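Last touched May 6, 2020. If you downloaded a copy before that, please grab it again, the old one had the Stulness pages in the wrong order.

# skasine-recipes

Hi! This is my typed-up version of the Skasine community cookbook, the spiral-bound one that has been falling apart in my kitchen drawer for years. It has 264 recipes, one plain text file each, and you can search them, print them, or stick them in whatever recipe app you like.

I started typing in August with the soups (I love soup) and figured I'd quit by the breads. Then my cousin Estíbaliz Zabala offered to do all the desserts, and she types a lot faster than I do, so I kind of had to keep going.

## What you get

- `recipes/` has the recipes, sorted into folders by chapter
- `notes/` has the handwritten stuff from the margins of my copy
- `index.csv` has title, chapter, page, and who sent it in
- `units.md` is my cheat sheet for the odd measurements

There are 7 chapters: soups, breads, fish, meat, vegetables, desserts, and "for a crowd." That last one is wild. The Vinberg potato bake calls for 300 potatoes and then says "more if the choir is coming."

## What a file looks like

 title: Van Loon split pea soup
 chapter: soups
 page: 178
 serves: 8
 ---
 2 cups split peas
 1 ham bone
 ...

Page numbers are from the printed book. If `serves` is blank, the book didn't say, and I didn't want to guess.

## Stuff I changed

I fixed plain typos ("1 cup flower") and spelled out short forms, so T is now tablespoon and t is now teaspoon. I left the oven words alone. "Slow oven" means something a little different to everybody's grandmother, and I put the usual temperature ranges in `units.md` so you can pick for yourself.

I also left in the two meatloaf recipes that are the same except for one onion. They came from two different families and I'm not getting in the middle of that!

## Stuff that's still wrong

- The rye bread on page 41 has no yeast in the ingredient list, but step 3 says to add it. I use one packet and it comes out fine.
- A coffee stain ate the bottom of the pickled herring recipe. If you have a clean copy, please send me the last three lines.
- Fractions are a mess. I wrote 1/2 and Estíbaliz wrote 0.5, and we only noticed at the very end. I'm switching hers over a folder at a time (cakes are done, pies are next).
- Some of the names in `index.csv` are just first names, or "a friend," exactly like in the book.

## Using it

No install or anything. Download the folder and open the files. If you want to find everything with dill in it:

 grep -ril dill recipes/

You'll get a lot of dill.

If you want to print a chapter, `cat` the folder into one file and print that. I use 14 point so I can read it from the stove without my glasses.

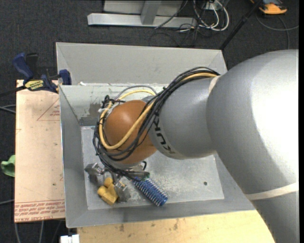

## Sending me fixes

Open an issue or just email me. Please tell me the recipe title and the page, and whether your copy has the green cover or the blue one. Mine is green. I've heard the blue one has an extra page of jams and I would really, really like to see it.

If you cooked something and want to add a note, make a file in `notes/` with the same name as the recipe. Short is fine. My favorite one so far says "too much nutmeg, made it twice anyway."

## Can I share it?

Sure, share it with anybody you cook for. Just don't sell it, and keep the contributor names on the recipes. My next job is the Stulness plum cake, where the baking time is smudged and could be 35 minutes or 55. I'm testing both this weekend.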